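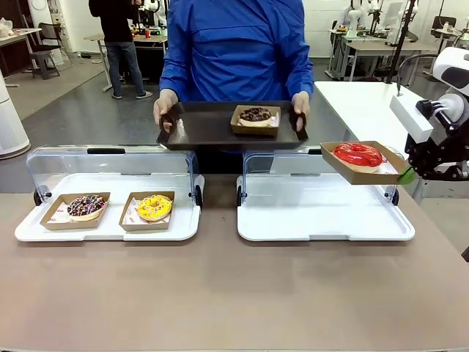
When should pond owners clean the filter sponge in summer?
Every second week is enough for most garden ponds, and the sponge should be rinsed in pond water, so that the useful bacteria stay alive.

Hemmin, 16 Aug 2025. Bolico brings to the market the Kultis pond filter, made for garden ponds up to 500 litres. The pump uses 16 watts and the cable is ten metres long. A bigger model for koi keepers will follow.

"Many customers wrote to us in July about green water," says Tanko Ogundipe, product manager at Bolico. "They wished for a filter which they can open without tools."

The Kultis is sold in garden shops and directly from Lornico, our distributor. Spare sponges are available in packs of two.

Press contact: Tanko Ogundipe, Bolico press office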